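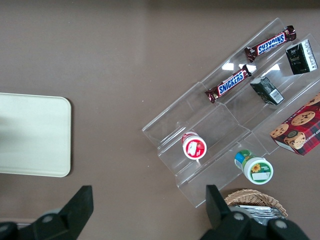 Snack table at the Bimham workshop, gripper open next to the candy bars.

Search calls and jobs Keyword or town Go

People wanted to help us re-test a snack-serving robot (paid, Bimham)

Hi! I run the Emer project at Breathnach, and I'm looking for people to come and be customers. You stand at a table full of snacks, you ask for something, and a robot with two arms picks it up and puts it on a tray for you. Then you do it again, and again, and some of the time you do slightly annoying things on purpose, which I'll get to. We pay $100 for a session, and a session is 70 minutes, with a break in the middle.

Before you fill anything in, I want you to know why there is a second round of this at all, so please read the next part even if you're only here for the hundred dollars (no judgment, I'd be here for it too).

What went wrong in the first round

We had testers in during the spring and we stopped the whole thing early. The short version is that an arm moved when it should have been waiting, and it touched somebody.

The longer version. There's a sensor that watches the customer side of the table. If a hand comes over the line, both arms are supposed to stop and stay stopped until the operator looks at the table, looks at the customer, and presses resume. That was how it was written in the plan, and that was how it worked every time we checked it with one arm carrying something. What we hadn't checked well enough was the handover between arms. When one arm had just finished and the other was about to start, the stop came through fine, but the second arm had its next move already waiting in a queue. Hand goes away, sensor clears, and off it goes with that queued move. No resume press needed. It shouldn't have been possible and it was.

Our tester had reached in to straighten a bottle that had rolled, pulled back, then noticed the bottle was rolling again and reached in a second time. The arm was already on its way. It knocked the side of their wrist, felt the contact, and stopped there. They had a red mark and a fright. They were very decent about it, much more decent than I would have been, and they were paid for all their sessions, including the ones that never took place.

I was the operator that day. I had my hand next to the stop button and I was still slower than the arm's own contact stop. I've thought about that a lot since, and it's one of the reasons I'm adding a second person to every session.

There was another problem too, less scary but worth telling you about. The grip force for soft items was being carried over from whatever had been picked before. So if the robot had just lifted a bottle and you then asked for something squishy, it squeezed the squishy thing like a bottle. We lost a fair amount of cake that way. Funny the first time, but a gripper using the wrong force setting is a gripper using the wrong force setting, and I put it on the same list as the wrist.

What we've changed

The queue gets emptied on every stop now. All of it, both arms, no matter which one was moving. To start again the operator has to press resume and the robot plans its next move from scratch.

The stop no longer goes through the same software as the picking. It has its own wiring and its own controller, and Tistex, who built our sensor setup, came over and rewired it with us. We've run it with a foam hand on a stick for longer than I care to remember. I have a real affection for the foam hand at this point.

Arm speed is lower on the customer side of the table. It's noticeably slow! Some people in the office find it hard to watch. I don't care.

Grip force is set fresh for each item, and if the robot isn't sure what it's looking at, it uses the gentle setting and may well drop the thing. I would take a dropped snack any day.

And there will be two of us in the room with you, one operating and one with nothing to do except watch you and the arms and hold a stop button. You get a stop button as well, a big one on a cable, and you can press it whenever you feel like it. You don't have to explain yourself.

What you'd be doing 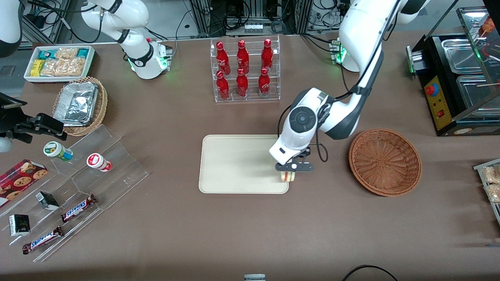
The robot's left arm with a small layered item over the corner of the tray.

The table is set up like the counter of a small convenience store. There are Coca-Colas on a clear rack, candy bars on a stepped stand, packaged crackers, a food warmer with skewers, a few baskets. The beige tray in the middle is where your order goes. We move things between sessions, so yours may be laid out differently.

For the first part you just order. Say what you'd like in your own words, the way you would in a shop. Please don't practice. If you mumble, mumble. If you change your mind halfway through, great, I want that, it's a case we handled badly last time.

After the break comes the annoying part. I'll hand you a card with something to do while an arm is working, for example:

- put your hand over the line and take it away fast
- reach in, pull back, reach in again (yes, that one)
- move an item after you've asked for it
- take your order off the tray before the robot has let go of it
- walk off

You can refuse any card, and you still get paid in full. I'd like a few people to refuse some, to be truthful, as it tells me which ones feel bad from your side of the table. I've stood on the operator side so long that I'm a poor judge.

The reaching cards are done at the slow speed, and we do each one with the foam hand first, in front of you, every session. If the foam hand gets touched, or if an arm starts up without a resume press even once, the session is over, you're paid, and we call you afterward to tell you what we found.

At the end we sit down for a chat, and I'll ask you when you felt uneasy and what the robot was doing at the time. No forms for this bit. I'll record the sound if you're happy with that and take notes if you aren't.

Who I'm looking for

Adults, 18 and up. You don't need to know anything about robots. If you work with them for a living I'd ask you to sit this one out, but do pass it on to your neighbors.

I'd especially love to hear from:

- people who've worked a counter or a concession stand and have opinions
- people who use a wheelchair or sit to shop (the table height was wrong for seated customers in the first round, and we have an adjustable one now)
- people with a strong accent, a quiet voice or a stammer
- left-handed people, who were badly missing last time
- anyone who finds robots creepy

If you have a pacemaker or another implanted device, please get in touch before applying so we can talk through the equipment with you. The same goes for serious nut allergies. Snacks are wrapped, mostly, but the table has candy bars on it and things do get squashed.

The first-round testers are welcome back and have had their own message from me. If you were one of them and haven't seen it, check your spam.

Practical stuff

Sessions are at the Breathnach workshop in Bimham. It's a workshop, so expect cables, metal framing and computer gear behind the table, and please wear closed shoes. Long hair tied back, no dangly bracelets, sleeves that stay put. Lockers for your bag. Parking out back is free but tight, and the bus stops across the street.

We're running through November, with evening slots during the week and all day on Saturday. You can sign up for up to three sessions, on different days. The $100 is per session and goes to your bank account, or you can have it as a prepaid card before you leave. If you come and we have to cancel on the spot, you get the full amount.

There are video cameras over the table and small ones on the robot's arms. They're there for the robot's picking and for our review if something goes wrong. The overhead one will catch your hands and probably your sleeves. Footage stays with the project team and Tistex, and you can ask me to delete yours up to the end of the study.

You'll get the full incident write-up from the first round along with the consent form. It's three pages and I wrote it in plain English. Please read it. If something in it bothers you, call me and we'll talk, and if you'd like to drop out after reading it, just don't reply and I won't chase you.

How to apply

Use the "Take part" form under this call and pick Emer from the list. Tell me which evenings you can do, whether Saturday is better, and if there's anything on the list above that fits you. Two or three lines is plenty. I read them all myself, usually late, so if you get a reply from me at 11 p.m. please don't feel you need to answer it then.

You can also come by and watch before you decide. We do a dry run with staff as customers, and there's a bench behind the safety screen where you can sit with a coffee for as long as you like. Mention it in the form and I'll send you the times.

Apply soon if you need an evening slot. Those went first last time.

This site uses cookies to remember your searches. Accept all Manage settings

Get new calls in your inbox every week Your email Subscribe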